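4.2 Changes in the daily work of the breakfast kitchen staff

The second site of our study is the training kitchen of Räsänen, a company that runs breakfast service for 43 small guesthouses in the Narnden area. The arm was introduced there in March, after a test period of six weeks in another building. Before the introduction, each morning shift had two people. After it, the shift still had two people, but the tasks were divided in another way. The company had promised this in writing, and the staff representative, Bianka Boros, kept a copy of the promise on the wall of the break room during the whole period of our visits.

We interviewed all kitchen workers who had at least one shift per week next to the arm. The interviews were done in the break room, mostly after 11 a.m., and lasted between 20 minutes and one hour. Two of the authors also observed the work in the training kitchen, where new tasks are tried with the arm before they are used in the guesthouses. Figure 3 shows this training kitchen.

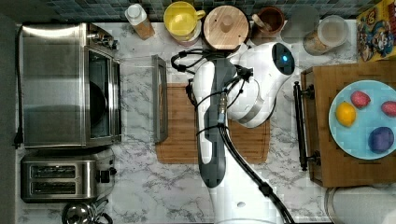 The question of space came up in almost every interview, although we had not planned to ask about it. The workers explained that a counter is not only a surface for them. It is also a memory of where things are, and a person who has worked at it for years can reach for the sugar without looking. With the arm, this memory had to be learned again. In the training kitchen the arm reaches over the cutting board, while the toaster oven and the toaster stand along the left side, and several workers said that this order felt strange to them at first. Vilja Honkanen told us that for the first weeks she walked to the wrong end of the counter "like a guest in my own kitchen." Other workers had fewer difficulties, especially those who had changed workplace often.

A second topic was waiting. The arm moves at a limited speed when a person is near, and the workers could not make it faster. In the old way of working, a person who was late could hurry and win back some minutes. Now one part of the work had a fixed rhythm, and the hurry was moved to the other parts. Helmi Lahtinen described this as follows: "My own hands I can push. The arm I can only look at." Three workers said that they used the waiting time to talk with guests, and they saw this as an improvement. Two others said that they felt lazy when they stood still, even when there was nothing to do, and they started to wipe surfaces that were already clean.

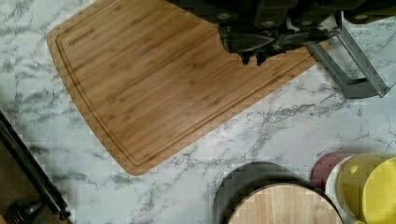
The supervisors understood the waiting time differently. In the planning software, Drelcombe, it was recorded as free time, and from the second month small tasks were added to fill it, for example the counting of supplies. The workers were not asked before this change. Lama Atallah, who plans the shifts, told us that she had followed the numbers on her screen and that she would do it in another way today. After a meeting on a Saturday, half of the added tasks were removed again. We consider this meeting an important event in our material, for the workers spoke about the arm in a more positive manner after it, although the arm itself was the same.

Finally, we looked at who is called when the arm stops. Officially this is the service company, Fusach, but its technician needed about 140 minutes to arrive by car. In practice the workers called Yu-na Ma, the youngest person in the team, also on her free days. She had learned to restart the system by reading the manual in the evenings. This work was not part of her contract and was not paid in the period we studied. Similar unpaid repair work was found at our first site (see Section 4.1), and we return to it in the discussion.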